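Workshop notebook, September
Print study, parish banner serigraphs (the Tarmont group)

Started at 9:20. Today I wanted to finish the condition notes for the second folder and make one trial of the red again. The folder has 18 sheets, all screen prints on a thin cream paper, made for processions and for the hall at Tarmont. Most carry a line of scripture in hand-cut letters. Two have only color and no words.

Paper first. The sheets marked Henton on the back are heavier than the others and the ink sits on top of them with a small shine. On the thin sheets the ink went in, and the reverse shows the letters like a shadow. I think these are two printings, maybe some years apart, but I have no proof except the paper. The inventory from the Skivley sale gives one number for both, 359, so it does not help.

Red trial. I mixed the same as last time, but with less transparent base. On the cream paper it became too brown. The old red is more pink at the thin places, especially inside the letter O in "HOLY". I let it dry until after lunch and looked again near the window. Still brown. To try: a cooler red, and one pull only. I was making two pulls from habit.
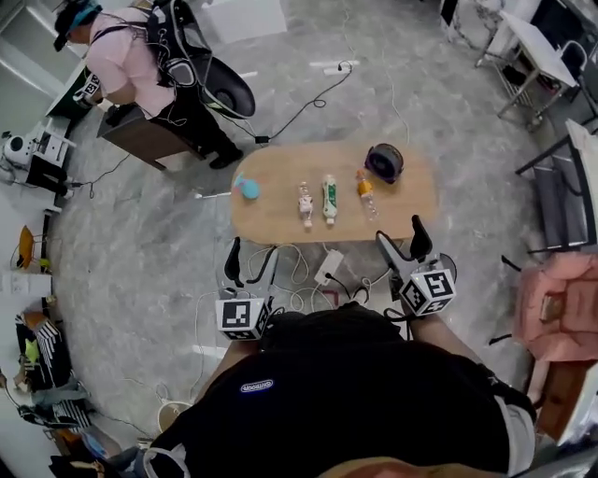

Lettering

The letters were cut by hand from film, I am now almost sure. The two letters S in "BLESSINGS" that stand side by side do not match, and the knife went a bit too far in the corners. In the earlier sheets the words follow a straight line. In the later ones they climb and turn, and some words go in pieces over two colors, so a person in the procession had to read slowly. I like this very much.

The Nông sheet is different from all the rest. It has the accent marks added with a brush after the printing — the black is warmer and one mark touches the yellow border. Please do not describe it as a misprint in the catalog. Somebody corrected it with care.

Costs and small things

Mesh for the new screens is 3,456 with delivery, and our line for this was 3,000. I wrote to ask if we can take the smaller roll. No answer yet.

The tape on folder two must come off before it goes to the flat drawer. The glue is already yellow.

Next: cooler red, one pull, same cream paper. Measure letter height on the Henton sheets. Ask Tarmont if they have any photo of the banners carried outside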